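Amley Street Allotment and Garden Association
Minutes, September meeting
Started 7:05 pm, Liam Rowbotham in the chair. Notes by Isaksson.

Apologies: Tandon (back later, joined at item 3).

1. Last minutes
Read, agreed. One fix, the hose reel was bought by the association and not lent. Signed.

2. Water
Bill came in at 1442 for the season. Higher than last year, leak by the lower gate ran for most of July. Plumber has been, new valve in. Question from the floor on whether the city will give anything back for the leak. Liam to write and ask. Reminder, no sprinklers left on overnight, timers dont count.

3. Compost
Urar quoted 600 for the fall delivery, same as spring. Tandon says we could take a smaller load for 400 but then we run short by March. Long talk. Voted for the full load. Drop at the top gate please, last time it blocked the path for nine days.

4. Shed roof
Felt is gone on the north side. Two quotes asked for, one recieved. Put off to next meeting. Tarp stays on till then. Anyone with spare bricks to hold it down, leave them by the door.

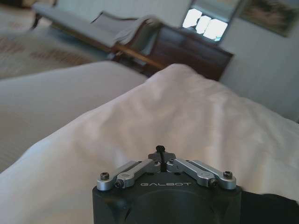
5. Plot fees
Proposal to hold fees where they are. Carried, one against. Half plots still available, three names on the waiting list, Isaksson to call them. Plot 14 badly overgrown again, second letter to go out.

6. Any other business
Gate code changes end of month. Slugs. Seed swap, yes, same hall if we can get it, Tandon to ask. Bonfires only after 6 pm, neighbors have complained twice.

Closed 8:40 pm. Next meeting date to be posted on the gate.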